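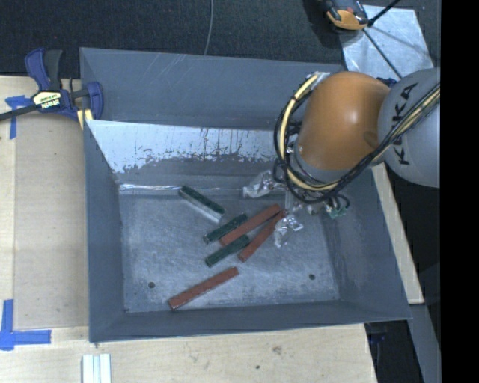
Our project began with a complaint from Mio Honda, who shares a bench with me in the Tuesday workshop class and who had lost patience with the way small parts get stored there. Everything goes into deep bins, and every bin becomes a place where things go to be forgotten. We wanted to find out whether the shape of a bin makes any difference to how easily a person can find and take out one particular piece. For most of our work we used a gray metal bin with sloping walls and a floor a good deal smaller than its opening, and we filled it (if six pieces can be called filling) with narrow blocks, three dark green and three brownish-red. The floor is covered in fine scratches from its earlier life, and we grew rather fond of them. The blocks do not lie in any tidy order once they are in there, and that untidiness was the whole point of the exercise.

I should say who "we" are. There were two of us, Mio and me, Junpei Koyama, and we called the project Bremus, after a word Mio had written on the cover of her notebook long before we had a topic. Our instructor asked for a name on the sign-up sheet, we had nothing better, and by September it was too late to change it. The two bins had names as well. The sloping metal one was Luo, and the straight-sided plastic tub we compared it with was Gurnomus, so if those words turn up in the tables in our binder, that is all they mean.

## What we wanted to know

Our first question was far too big. We had written "What is the best way to store small parts?" across the top of a page, and we spent two entire class periods arguing about drawers. In the end we narrowed it down to three smaller questions that we thought we could handle:

- Do pieces end up closer together in a bin with sloping walls than in one with straight walls?
- Is a piece harder to pick up when it is touching another one?
- Does color help a person find the right piece, or do people mostly go by position?

Mio cared most about the second question and I cared most about the third, which turned out to be a good arrangement, as each of us had a part to fuss over.

## How we did it

One trial went like this. The blocks were held together in one hand over the middle of the bin and let go from the height of the rim. We left them exactly as they landed. Then the person taking part, who had been facing the other way, turned around and was told a color. They took out one block of that color, using only the thumb and first finger, and put it down on the table beside the bin. The other one of us ran the stopwatch and wrote down whether the chosen block had been touching anything.

We did 62 trials in all, split evenly between Luo and Gurnomus. We had planned on more, but the tub was needed back by another class and we had to return it sooner than we expected. Our 13 participants were classmates and a few patient people from the class that has the room after ours. They were all given the same instructions, read aloud from a card, although I have to admit that by the end I knew the card by heart and probably read it too fast.

We also made four practice drops in each bin before we started counting. These were very useful, mainly because they taught us to keep our sleeves out of the way. On one of the practice drops I swept two blocks straight over the side of the tub with my cuff and had to crawl under the bench for them.

## What we found

The sloping bin did what we had guessed it would. Blocks that hit a wall in Luo usually slid back toward the floor, and we seldom had to hunt in the corners. In Gurnomus a block would quite often come to rest standing on end against the wall, and several people told us those were their favorites, because there was something to get hold of right away.

That surprised us! We had gone in believing that a bin that brings everything together must be the better one, and for *seeing* the pieces I still believe it. For *picking up* the pieces it is less clear. When two blocks lie end to end, or one rests along the side of another, the fingers have very little room, and people slowed down. Some of them nudged the blocks apart first and then went in for the one they wanted. We had not made a rule about nudging. After a long discussion we decided to allow it and mark it with an N in the margin, and there are a great many Ns in the pages for Luo.

Color turned out to matter less than I had hoped. With only two colors, and both of them fairly dark against the gray, nearly all of our participants went straight for whichever matching block lay by itself. One person told us she had picked her block before she had even finished turning around, and then had to change her mind when she heard the color. I wrote that down word for word and I still think it is the most interesting thing in the binder.

## Things that went wrong

The stopwatch was an old Bileo with a sticky button, and we lost 15 times to it. The trials themselves still count toward our notes on touching and nudging, but their times are left blank in the tables. Mio wanted to repeat them all, and she was probably right, but by then we no longer had the tub.

We also never settled on how to hold the blocks before the drop. I held mine flat, like a stack of crackers, and Mio held hers upright in a bundle. Looking back over the pages, I suspect that her drops spread out more than mine did, and we did not take turns evenly, so some of what we put down to the bins may really belong to our hands.

## If we did it again

We would use more colors, and at least one pale one – Mio has suggested yellow. We would agree on a single grip for the drop and tape a drawing of it to the bench. I would also like to try a bin with a low front, where a person could reach in from the side, as so much of the awkwardness came from having to come down over the rim.

Mio would like to try it with screws. I have told her she can count them.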